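Home Repair Basics, handout 3: screws, fasteners, and why things come loose
Notes by Misaki Wada, with corrections from Struan Gillies

Read before class. Bring handout 2 as well, we didn't finish the part on wall plugs.

Recap from last time

Nails hold by friction. Wood fibers get pushed aside and squeeze back on the shank. Good against sideways load, poor against pull. Screws cut a thread into the fibers so they resist pull much better. Brittle though, esp. the hardened black drywall kind. Do not hang shelves on drywall screws. Effie Innes brought in the bracket from her hallway, head snapped clean off, shank still in the stud.

Parts of a screw

Head, shank, thread, tip. Some wood screws have a smooth section under the head. Smooth part should pass through the top board freely so the thread pulls the two boards together. If thread bites in both boards you get a gap that never closes (called bridging or jacking). Fix: back it out, clamp, drive again. Or drill a clearance hole in the top board, better.

Drives

Slotted: old, slips out sideways, still on switch plates and antique hinges. Phillips: cross shape, tapered, rides up out of the recess if you don't push. Pozidriv: looks like Phillips but has extra thin lines between the arms, needs its own driver. Most flat pack furniture from Europe is Pozidriv and people chew it up with a Phillips. Torx: six point star, hardly slips. Square: common on decks and in Canada.

Fit test: put driver in the screw, hold screw sideways, let go. Should stay or at least not wobble. If it wobbles go up a size. Handle shape matters less than people think, tip matters most. A worn tip ruins good screws so throw it out.
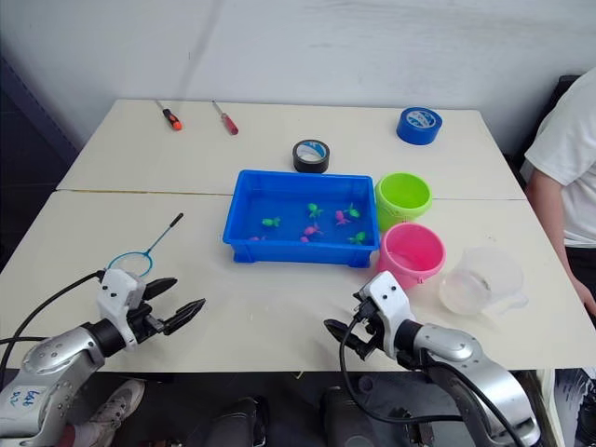 Pilot holes

Rule for softwood: drill bit same width as the core of the screw, without the threads. Hold the bit in front of the screw, you should see thread sticking out both sides and no core. Hardwood: go slightly bigger. Near the end of a board always drill, even in pine, or it splits along the grain.

Depth: tape flag on the bit at the depth you want. Stop when the flag sweeps the dust. Any tape will do, electrical, masking, whatever is in the drawer.

Brass screws in oak: drive a steel screw of the same size first, take it out, then put in the brass one. Brass is soft and will shear. A bit of wax on the thread helps. Not soap, soap draws moisture and rusts steel ones.

Why things come loose

1. Wood moves. Swells across the grain in a damp summer, shrinks when heating is on. June is fine, come winter the table top has a split becuase it was fixed tight all round. Use slotted holes or buttons so the top can slide.

2. Vibration. Washing machine feet, door closers, bed frames. For machine bolts use a lock nut (nylon insert) or a spring washer, or threadlocker. Blue threadlocker can be undone with hand tools, red mostly needs heat. Check the label, colors do vary.

3. Stripped hole. Most common on hinges. See below.

4. Wrong length. Hinge screws that only reach the jamb and not the stud behind. Swap one screw in the top hinge for a long one, door stops sagging.

Fixing a stripped hole

Quick: matchsticks or toothpicks, wood glue, pack the hole, snap off flush, let dry, drive again. Fine for cabinet hinge.
Proper: drill out to a clean round hole, glue in a dowel, cut flush, new pilot. Screw is then going into end grain of dowel, not ideal but OK for most doors.
Particle board: neither works all that well. Move the hinge a little if you can.

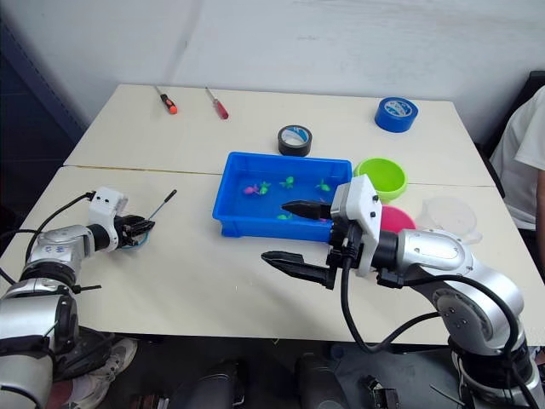 Torque is turning force, and with a screw it comes from your grip and the width of the handle. Fat handle, more torque for the same squeeze. Length of the shaft does nothing for torque, it only gets you into deep places and makes it easier to see if you are lined up. A slender one like the black screwdriver in the picture suits small screws, terminal blocks, battery covers, and should not be leaned on. Wrist straight, push in line with the shaft, then turn. For the last turn slow down. Snug, then a little more, stop. In soft wood the head sinking just under the surface is plenty.

Removing a stuck screw

Try tightening a hair first, breaks the rust or paint bond. Clean paint out of the slot with a scribe. Rubber band between driver and a chewed Phillips head, works maybe half the time. Penetrating oil overnight. Last resort extractor bit, run in reverse and slow.

For next time

Cameron Shearer will cover anchors in plaster and brick. Look at 2 doors in your own home and write down which hinge screws are loose and which drive they use. Read the section on glue in the Blomqvist booklet, page 35, skip the table at the back, it has errors. Late work to Eilidh MacAulay by 9 in the morning please.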